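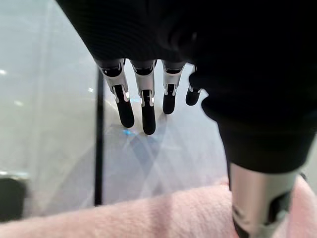 Gremitholm workshop's robot hand gets its fingers

The shared workshop in Gremitholm has a robot hand with four fingers, a thumb and a growing fan club. Mwangi Mwaipopo and Nyokabi Simiyu have put 146 evenings into the build, which they call Dolach, and they'll show it off at the workshop's open day on Sat 24 October.

The silver metal segments end in black fingertips, and Simiyu is thrilled with the joints. "I could watch them bend all day," she said.

Next comes the hard part, folding laundry! Mwaipopo wants to start with small towels and work up to shirts. Doors open at 9, and visitors can try the controls themselves.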